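4.2 Portion size and the dishware hypothesis

The claim that smaller dishes lead people to eat less has travelled a long way on thin evidence. Canteen managers like it – new bowls cost less than new cooks – and it has found its way into wellness leaflets with very few of its original caveats. We had 589 lunch records from the Vakdale canteen, collected in January, and expected to find at least a modest effect. We did not find one that we would be willing to defend.

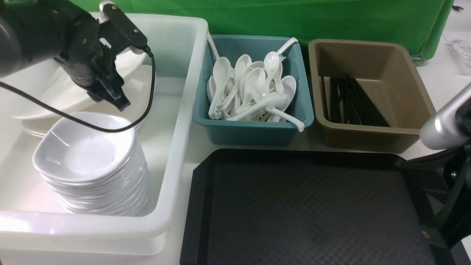
Diners given the smaller bowl took less soup on the first visit and went back for more often enough to close most of the gap. Vanags reported a larger difference, but that study weighed only the first serving and never recorded returns. Lill and Juška raised the same objection to the Sullisside data, and we have not seen a convincing reply.

Plate waste is a weaker measure than many authors allow. A scrape weight does not say who left the food, or whether the bread went home in a pocket. Our two coders, Vaher and Ozoliņš, disagreed on 30 records, nearly all of them involving shared desserts, and we dropped those records from the main analysis.
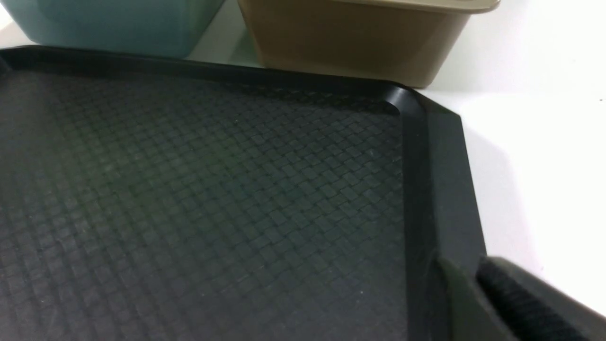 Trays deserve more suspicion than bowls. Removing them is supposed to cut waste by making second helpings awkward, yet most trayless trials also changed the menu, the staffing or the line layout in the same term. The type of tray is seldom reported at all. A black plastic one with a raised rim and a basket-weave texture across its floor (Figure 2) may well be carried and loaded differently from a smooth, flat one, but published accounts usually say "tray" and leave it there. Lukoševičius is the exception, and her sample came from a single school.

We therefore treat the dishware effect as unproven in self-service settings. The 2000 meals in the pooled Dakik set would be a better test, provided that return visits can be recovered from the till records.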